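桌子这件事，拖到今天总算动手了

2025年8月3日　分类：收拾屋子

先说结果：桌子没收完。收了一大半吧，剩下的装在一个纸箱里，纸箱现在在椅子底下，我坐在这儿打字的时候脚一伸就碰得到。所以想看那种前后对比、最后桌面上只剩一盆绿植的朋友可以先走了哈哈，我这儿没有绿植。

起因是上个星期我想找一把尺子。就普通的尺子，我明明记得在桌上见过，翻了半天没翻着，翻的过程中倒是翻出一节电池、一张过期的停车票，还有一颗不知道从哪儿掉下来的螺丝。最后我拿一张A4纸的长边比着量的，A4纸长297毫米，这个数字我背得很熟，因为我总是找不到尺子。量完之后我站在那儿想，这桌子多久没见过底了？想不起来。应该是去年十月搬进这间屋子的时候见过一回，那时候桌子刚摆好，浅色的木纹，挺好看的，我还专门擦了一遍，用手摸了又摸。

然后就开始往上放东西了。

我琢磨过一张桌子是怎么堆起来的，我觉得关键在第一样东西。第一样东西你放得很小心，放在角上，心里想的是“先搁一下，吃完饭就收”。第二样东西就挨着第一样放，反正那个角已经用了嘛。等到第五第六样，那个角就有了名分，变成“放东西的地方”了，谁路过都往那儿放。再往后就不用说了，角会长大，往中间长，长到中间以后就开始往高处长。我们这张桌子就处在往高处长的阶段。

中间也收过几次，都不能算数。有一次是把所有东西推到左边，擦右边，再推到右边，擦左边，擦完东西还在桌上，只是换了个方向。还有一次是来客人，我拿了个大袋子把小件一股脑儿扫进去，塞到柜子里，客人走了以后要找充电线，又把袋子倒回桌上。倒回来以后比原来还乱，因为原来好歹是一层一层的，最近用的在上面，倒一遍就全搅匀了。

所以这次我下了决心，要一样一样过手。

头一天晚上我给Margarida Mota打了个电话。她是我以前合租时候的室友，搬过很多次家，收东西特别狠，我亲眼见过她一晚上把一间屋子收成几个箱子，中间还煮了一锅汤。我跟她说了桌子的情况，她问我：“你打算怎么分？”我说分成留的、扔的、送人的。她说那你完了，你会有一半东西不知道算哪种，最后又堆回桌上。她让我先按“这东西该在哪个房间”来分，别去想要不要。厨房的拿去厨房，浴室的拿去浴室，真正该在这张桌上的最后再看。要不要是很累的问题，在哪儿是很轻松的问题，先做轻松的。

我觉得有道理，就照办了。顺便说一句她还让我定个闹钟，28分钟响一次，响了就停下来喝水走一圈。我问她为什么是28，她说半小时听着像上班。行吧。

第二天早上，我泡了一壶茶，换了件脏了也不心疼的T恤，把窗户打开，然后在桌子前面站了好一会儿。说来有点丢人，我站在那儿的第一反应是先去把碗洗了。碗洗完了，又觉得地应该扫一下。地扫完了，又觉得应该先想清楚装东西用什么容器，于是去翻柜子找盒子，翻出一摞外卖盒，又挑了一阵子哪些盖子跟哪些盒子配得上……等我正经站回桌子前面，茶都凉了。

凉了也得开始啊。开工前的样子就放在下面，我自己再看一遍都觉得头大。
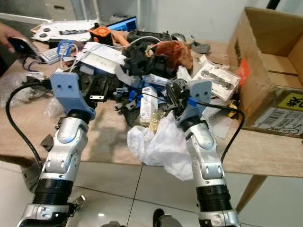

收之前的桌子。前面那个皱巴巴的白塑料袋已经垂到桌沿外面去了。

先从那个塑料袋说起吧，因为它离我最近，我第一个拿的就是它。

我对塑料袋有一种很坏的感情，总觉得以后能用上，每次买东西带回来的袋子，捋一捋，团一团，随手一搁。厨房里有一个专门装塑料袋的塑料袋（我相信很多人家里都有），已经鼓得像个枕头了，所以后来的袋子进不去，只能流落到别的地方。这回我把桌上的这个抖开看了看，没破，就叠成三角形放进抽屉了。叠三角形是我姑妈教的，先竖着对折成一长条，再从一头开始斜着折，折到最后把尾巴塞进去，成一个小粽子。我一口气把厨房那个枕头里的也全叠了。对，我知道，我正在收桌子，不应该跑去厨房叠塑料袋，可是手一旦开始叠就停不下来，闹钟响了我都没停。

叠完回来，第一轮28分钟就这么没了。

第二轮我老实了，只管桌上。堆在中间的是一大团黑色的塑料件，这个是整张桌子的重灾区。看着像什么打印机或者别的电器拆下来的外壳，一块扣着一块，有的边角还卡在一起，你想拿出一块，旁边的跟着一起起来。我没办法一眼看出哪块跟哪块是一家的。拆东西的时候谁都很兴奋，螺丝一拧开，盖子一掀，哎呀里面原来长这样！看完就完了，壳子往桌上一放，等着“回头装上”。我这里的“回头”一般是按季度算的。

这堆壳子我纠结了挺久。按Margarida的办法，先问它该在哪个房间。答案是哪个房间都不该在。那就好办了，进纸箱。我找了个大纸箱，在侧面写了“壳”一个字，把黑的全请进去。写完觉得这个字孤零零的很滑稽，又在后面添了个“们”。

把壳子挪走以后，桌子一下子就矮下去了，那个成就感真的很强，我劝大家如果收东西也从体积最大的下手，大件一走，人就来劲了。虽然Margarida听了肯定要说应该从门口开始顺时针走，可她不在嘛。

堆顶上有一团红褐色毛茸茸的布，这个我是最早看见的，因为颜色跟别的都不一样，在一堆黑的白的里面特别暖和。我拿起来闻了一下，一股灰味儿，就扔进洗衣篮了，跟深色的一起洗。我在网上看到有人说毛茸茸的织物要装进洗衣袋里洗，不然会粘得到处都是毛，我信了一半，用枕套代替了洗衣袋，口上拿橡皮筋扎住。枕套当洗衣袋用真的可以，省了一个洗衣袋的钱，只是捞出来的时候沉甸甸一坨，得先把枕套拧一拧。

还有一张金色的、亮闪闪的包装纸，皱成一团。金色的包装纸我一向舍不得扔，小时候我们会把这种纸拿指甲刮平，夹在书里，刮得越平越得意，谁的书里夹得多谁就厉害。我下意识地就开始刮了，刮了两下想起来自己多大岁数了，扔了。扔完又有点后悔，垃圾桶还没满，其实还来得及捡，不过我忍住了。这算是今天的一个小小的胜利。

旁边那个白色的小盒子我也犹豫了一会儿。小盒子是我的另一个软肋。你们懂的，方方正正，纸又硬，上面印着字，看着就很适合装点什么。可是家里装点什么的盒子已经比要装的东西多了。我以前统计过一次抽屉里的空盒子，统计到一半放弃了，因为盒子里面还有盒子。这回我给自己立了个规矩：要留的盒子，必须当场装上东西，装不上就压扁。我把那颗来路不明的螺丝放进去了，又放了几个回形针，盒子保住了。规矩这种东西，有空子不钻白不钻。

说说线吧。

线是我最怕的。堆里有一根白色的线，从左边绕出来，横在所有东西上面，我每拿一样东西它都要跟着动一下，好像在监工。旁边还挂着一个蓝色的牌牌，上面贴着白标签。我那天的做法是先不管两头，从中间把线捞起来，顺着往两边一点一点退，遇到压着它的东西就把东西拿开，不硬扯。以前我都是硬扯的，扯出过事儿，一杯咖啡，不提了。

退出来以后绕成圈。绕线我也专门学过，是Ilídio Cordeiro教我的，他以前在Zurkgate一家小剧场管音响，绕线绕得又快又圆，像变魔术。诀窍是一圈正着绕，下一圈手腕往里翻，反着绕，这样一正一反，线自己不会拧起来，下次一抖就开。我学了一个下午，到现在也只能做到十次里成七次，剩下三次一抖就是一串死结。他看我绕的时候总是把手背在后面，我知道他是忍着不上手。

绕好的线用什么捆，也是个问题。我试过橡皮筋，放久了会发黏，粘在线上撕不下来，特别恶心。试过扎面包袋的那种小铁丝，挺好，就是攒不够。现在用的是魔术贴的扎带，在Tóth买的，一卷，可以自己剪长短。Tóth是我们这边街角一家五金杂货，门脸特别窄，进去以后深得不得了，老板坐在最里面，你在门口喊他听不见。我去买扎带，出来的时候手里还多了两个挂钩和一把刷子，每次都这样，那个店有魔力。

说到五金，桌子右边有一件东西我看了就想笑，一个透明塑料壳的包装，里头装着个像扳手的金属工具。这种硬塑料壳包装我跟它是有仇的！拿手撕，撕不开；拿剪刀剪，剪开的边像刀一样，划得手指头上一道一道的。我后来摸索出来，拿开罐头的那种手摇开罐器，沿着压边转一圈，就开了，边也不扎手。不骗你们，真的可以，不过要看壳子的厚薄，太软的会打滑。这一件我没拆，直接挂到墙上的洞洞板上去了，连壳一起挂，壳子上头要是没有挂孔就拿打孔器打一个。手边没有要拧的东西，拆它干嘛呢。

洞洞板值得多说两句。我那块是前年在旧货市场淘的，白的，漆掉了几块，我拿指甲油补了，颜色差一点点，远看没事。一开始我把它挂在桌子正上方，想着伸手就能拿，结果挂上去以后每次开抽屉都怕上面的东西掉下来砸头。后来挪到门后面，门一开一关，上面的剪刀锥子丁零当啷地响，像个风铃。现在在侧墙，位置刚刚好，转个身就够得着，也不响。所以东西放哪儿真的要试，光想是想不出来的，墙上因此多了好些个眼儿，房东要是看到这篇，我会补的。

纸。纸是另一个大头。桌上横着一张白纸，我把它抽出来的时候，后头跟着出来一小沓，有超市小票、快递单、说明书，还有我自己写的购物清单，清单上写着“尺子”。你看，我早就知道自己缺尺子。

我处理纸的办法比较土：拿一个鞋盒，凡是纸都竖着放进去，像放唱片一样，先不看内容。等茶泡好了，坐下来一张一张翻。翻的时候手边放三样东西，垃圾袋、打孔器、一支红笔。要留的就打孔进夹子，要办的就拿红笔在右上角写个日子，剩下的撕了进垃圾袋。小票里金额最大的一张是305块，买电暖器的，我以为丢了，发票原来一直在这儿，我还为这个跟自己生过一阵子闷气，因为冬天它坏过一次，找不到票没法保修，自己掏钱修的。现在找到了，保修期也过了。

夹子我还是舍不得换，用了好多年的那种大铁环的，关上的时候啪一声特别响，邻居的狗会叫。

说明书单独讲一下。我以前把说明书全留着，各国语言的都留，厚厚一大摞。这回狠狠心，把只要网上能下到电子版的全清了，留下的就几本，都是老东西的，比如那台Wultanik的老缝纫机，说明书是油印的，里面穿线那一页的图画得特别好，我每次穿线都要看它。没有它我连底线都引不上来。那一页的折痕都快断了，我背后贴了透明胶。

收到这会儿，已经是下午了，闹钟响了多少次我没数，到后来我嫌它烦给关了。中午随便对付了一口，昨天的米饭加个鸡蛋，酱油炒炒，端着碗站在桌子旁边吃的，一边吃一边看还有什么。站着吃饭看自己收拾过的地方，特别香，我推荐。

桌子靠里面那一片是我最后收的，因为那一片是“正经在用”的。电脑在那儿，键盘、鼠标也在那儿，还有一个带两个深色圆旋钮的白色面板，平躺着。正经在用的东西也会乱，乱得比较体面而已。键盘被别的东西挤到一边去了，我把它拿出来，翻过来拍了拍，掉出来的东西我就不在这儿写了，正在吃饭的朋友谢谢我。拿刷子（就是Tóth买的那把）顺着缝刷了一遍，再拿棉签蘸一点酒精擦键帽侧面。键帽侧面是最脏的，正面天天摸着反而还好。白键盘就是这点不好，什么都看得见，可是白键盘擦干净以后又是真好看啊，像刚刷过的牙。

擦鼠标我一般用牙签，沿着滚轮两边刮。灰色的鼠标看不出脏，刮下来才知道。底下那几个脚垫也要擦，擦完在桌上推一下，滑得跟冰上一样，我推来推去玩了半天。

带旋钮的面板我没有动太多，擦了擦灰，用软布包着手指头绕旋钮底下转一圈，那里最藏灰。

然后就是擦桌子了。

终于！见到底了！浅色的木纹还在那儿，靠前面的地方有一个杯子印，圆圆的，我试了好几种办法。先是湿布，没用。再是一点点牙膏，淡了一些。后来Ilídio在电话里跟我说，拿吹风机开小风慢慢吹，印子要是水汽进去了的，吹一吹会退。我吹了一会儿，又淡了一些，说不准是牙膏的功劳还是吹风机的功劳，反正现在你要侧着头对着光才看得见。他还说可以用蛋黄酱抹一晚上，我没敢，我怕招蚂蚁，夏天呢。

擦完我做了一件很傻的事，就是趴在桌上，脸贴着桌面待了一会儿。凉凉的，好舒服。这张桌子我当初是从Kadum一个老先生手里买的，他说用了很多年，桌腿换过，桌面没换。那天我们两个人抬着它走下楼，中间在楼梯拐角卡住了，怎么转都转不过去，最后是把桌腿拆了才下来的。那些螺丝我用信封装着，上面写了“桌腿”，回来装的时候多出来一颗。多出来的那颗我一直留着，现在想想，早上翻出来的来路不明的那颗，会不会就是它……我去看了看小白盒子，比了比，粗细好像差不多。那就先在盒子里住着吧，万一哪天桌子晃了呢。

尺子找到了吗？找到了，在椅子缝里。压根没在桌上。

现在说说没收完的部分。写着“壳们”的那一箱就在椅子底下，另外还有一小撮我不知道怎么归的东西，有一个橙黑两色的零件，有一小块蓝色的塑料，还有半截铅笔。铅笔是要留的，我对铅笔有感情。前面那几样，我放在一个饼干铁盒里，盖子上贴了条，写着十月。到了十月要是一次都没打开过，就整盒处理掉，不许看里面。这也是Margarida教的，重点是不许看，一看就又舍不得了。

至于怎么处理，我查了一下，我们这儿的电子垃圾不能跟普通垃圾一起扔，要送到回收点去，回收点在Kadum那头，坐车过去要换一趟。塑料外壳能不能收还得问，我打电话去问，那边说要看有没有金属件连着，有的要先拆下来。好嘛，又要拆。我已经能想象自己拆到一半，把它们往桌上一放，说“回头再弄”了。

所以我又立了一条规矩，桌面上同一时间只能有一件“正在弄的事”。要开始弄下一件，前一件要么弄完，要么连托盘一起端走。托盘是重点！我买了2个大托盘，深边的那种，以后拆东西修东西全在托盘里弄，螺丝掉了也掉在托盘里。弄一半要吃饭了，就端起来搁到架子上。我姑妈以前包饺子就是这样，馅儿皮儿擀面杖全在一个大托盘里，说端走就端走，桌子永远是干净的。我小时候不懂，觉得她麻烦。

有朋友可能会问，为什么不干脆买个带很多小抽屉的柜子。我看过，看了好几个晚上，最喜欢的那个要3,224块，抽屉一格一格的，还能贴标签，我把它放进购物车又拿出来，来来回回。后来我想明白一件事，我现在的问题出在手上，顺手一放那一下没管住，买多少抽屉都填得满。等我托盘能坚持用三个月，再说柜子的事。当然如果它打折，前面的话就当我没说。

洗衣机刚才叫了，那团红褐色的洗好了，我去晾。枕套是白的，希望没染上……

回来了。染上了一点，淡淡的粉，还挺好看。枕头套变成粉的这个事我就不深究了，下次记得用深色的枕套，给大家提个醒。

对了，有人在上一篇下面问我刮水垢用的是什么醋，就是最便宜的白醋，兑一半水，喷上去等一会儿再擦，别用在石头台面上。还有人问那锅豆子为什么煮不烂，我也不知道，我的也没煮烂，最后打成糊喝了。

今天就到这儿，手腕有点酸。晚上要在这张桌子上吃饭，把盘子摆上去，筷子摆好，还要点个灯。菜还没想好，冰箱里有半颗白菜和一块豆腐，凑合炖一下，多放点胡椒。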